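So I finally finished the lighthouse story. You may remember me moaning about it back in August, when it was going to be a whole novel with a family tree in the front (I drew the family tree. I drew it twice!). It is now 190 words long and I like it better than anything I've written in years.

What happened is that Janaína Assunção talked me into the Bastutard, the tiny-story contest that our online writing circle runs whenever somebody has the energy to organize it. The limit is 200 words, title included, and the prompt was "someone returns something." I figured I'd knock one out over lunch. Ha. My first go was a man bringing a borrowed ladder back to his dead neighbor's house, and by the bottom of the page he had a war injury, a sister in Lins and a goat. I hadn't even gotten him up the driveway.

Then I remembered the lighthouse. There was a bit in chapter three where the keeper's daughter gives back a coat, and it was always the only part people asked me about. Dalva Caldeira read the whole manuscript, bless her, and the one thing she wrote in the margin was "more coat." So I pulled out the coat and left everything else in the drawer.

The cutting was weirdly fun. Adverbs went first, easy. Then the weather, which hurt, because I do love a storm and I'd been very proud of "the bruised and muttering sea." Then the father, all of him! I kept one line where she finds his matches in the pocket, and that seems to cover it. I changed the ending 28 times and then went back to the second version, with one comma moved.

Brayden Simard thinks I should have kept the daughter's name. Maybe. I took it out because Revetti is such a lot of name for such a small story, and every time I hit it I started thinking about her grandparents again. He also thinks the coat should be green, and we are not currently discussing that. 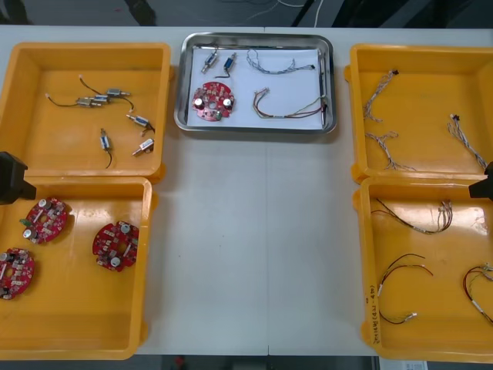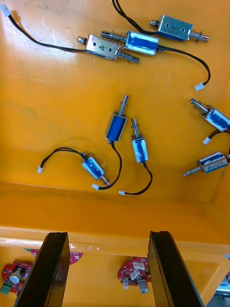
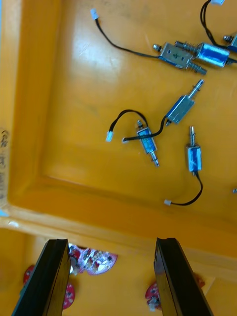 I still have the leftovers, by the way, all the sentences I cut and couldn't bring myself to delete. They live in a file called Nolluneo (a town in the novel, don't ask) and I've started labeling them so I can find them again. Nothing fancy, just a number, same as the black 4 someone wrote on the metal housing near the top of the tray in that last picture. My own number 4 is the bruised and muttering sea. Number 1 is the goat, who wasn't even in the right story, but I'm fond of him. When I get stuck I scroll through and see if one of them wants to be the first line of something.

Results should be up by the end of the month, and Vanderleia Barbosa is judging, so I expect she'll be kind and then very specific. I'll post the story once it's allowed. If you've got a cut line of your own that you still think about, put it in the comments, I'd love to read it.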